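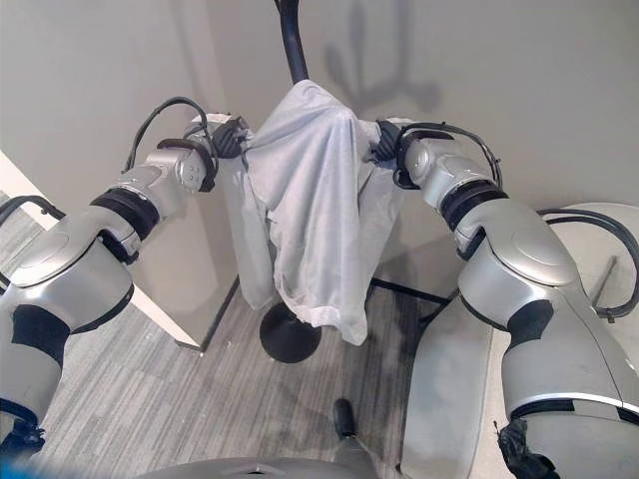 Home Ask Browse Laundry & Clothes Furniture Sign in

Grey top keeps getting bumps and creases on a freestanding clothes stand — and then it lives on the sofa

Asked by Jurgita Rozīte, May 23, 2026
Laundry & Clothes / Small Homes

Hi all, quick one, typing this on my break so sorry for mistakes.

Moved to a small flat in Rallach, no wardrobe in the living room and no hall to speak of. So I've got one of those black stands with the round base, curved pole at the top, and things get slung over it. Mostly my pale grey top with long sleeves, soft stuff, wear it nearly every day in the evening when it gets chilly.

Problem 1. It just gets bunched over the pole. Next morning there's a ridge across the shoulders and the body is all folds. Looks like I slept in it. Hangers sort of work but they slide along the curve and the whole lot ends up at one end.

Problem 2. Because it looks awful on the stand it ends up on the sofa. Sofa is cream. Grey fluff on a cream sofa, you can imagine. Also people sit on it.

Not looking to drill anything, rented. Ironing every day no thanks. Is there a way of putting a top over a pole so it doesnt crease, or do I need a different stand? Or am I meant to fold it?

214 views 2 marked this useful

Reply from Jurgita Krūmiņa

Other Jurgita here, hello.

Same trouble for years. It's mostly how it goes on. If you chuck it over from one side, one shoulder takes all the weight and the neck gets dragged. Do it like this

1. Hold it by both shoulder seams, one hand each. Not by the collar.
2. Lift it up over the pole with the back of the neck more or less in the middle. Both sides should hang the same, check the sleeves.
3. Let go slowly, then give the hem a tug straight down. Cuffs too. Takes seconds.
4. Run a flat hand down the front. Any fold you leave in now will be there in the morning.

For the ridge across the shoulders — get a bit of foam pipe lagging from the DIY shop, the slit sort, push it over the pole where the top sits. Fatter curve so no sharp line. I covered mine in an old sock (cut the toe off) as the foam was ugly. It also stops hangers sliding, they grip in the sock.

If it's thick cotton or has any weight to it, don't leave it there for days. One night fine. Soft knits grow, the shoulders go pointy and you won't get that back without a wash.

Oh and don't overload one side of the stand. Round base ones tip. Mine went over with a winter coat on it and took a lamp with it.

Reply from Holger Grønli

Fold it. Stands are for coats.

Reply from Valdis Eglītis

Bit longer than Holger's, sorry.

I'd forget about the pole for anything you wear every day and make the sofa part of the routine instead of fighting it. The seat is the biggest flat surface most small flats have, and it's the right height if your back's bad like mine. Use it for folding, then the thing goes away. It's the "I'll do it in a minute" heap that does the damage.

What I do with a soft long sleeved top

- Shake it out first, over the floor and not over the seat. Most of the fluff comes off then.
- Put it down on the seat cushion, front side down. It'll be in a heap to start with, they always are. Find the two shoulders and pull them apart till the back lies flat.
- Sleeves across the back. Long ones double back on themselves or they stick out the bottom.
- Sides in, hem up to the neck, then in half again.
- Into a basket or a shelf or the arm end of the sofa if you must. On TOP of something, not under a cushion.

If it's too far gone to fold neatly, hang it in the bathroom while you shower and start agian after.
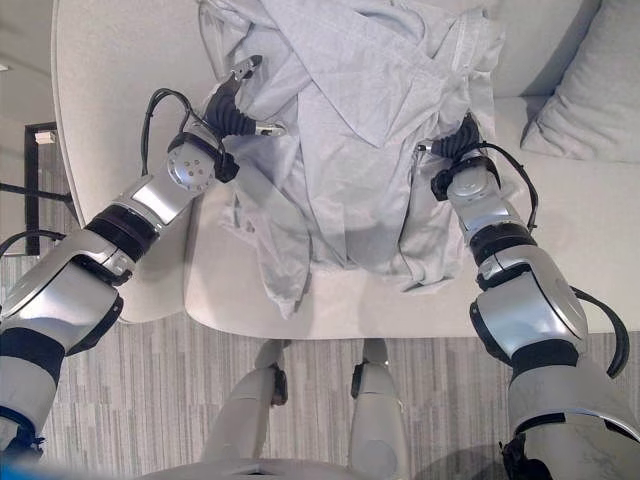 About the fluff on the cream

Rubber glove, slightly damp, wiped one way only. Better than the sticky rollers, which leave a tacky patch on textured covers. Try the back of a cushion first. If the top sheds a lot wash it inside out a couple of times by itself, that calmed mine down.

Or put a throw over the bit where it lands and wash the throw. Cheating but works.

On a different stand — wouldn't bother. If you do, get one with proper straight rail so hangers stay put. I had a Trotititz one, fine, took ages to put together. The instructions were for some other stand.

Marked as useful by the asker

Comments

Jurgita Rozīte: Thank you!! Did the sock thing last night, the ridge is much better. Going to try folding as well but I know what I'm like.

Florian Langlois: damp glove works on car seats too. Don't have it wet, I left a tide mark

Jurgita Krūmiņa: Glad it helped. Wash the sock now and then, they get dusty

Holger Grønli: Still say fold it.

Florian Langlois: has anyone tried clip hangers on a curved pole? mine wander off every time the door shuts

Print this page E-mail this page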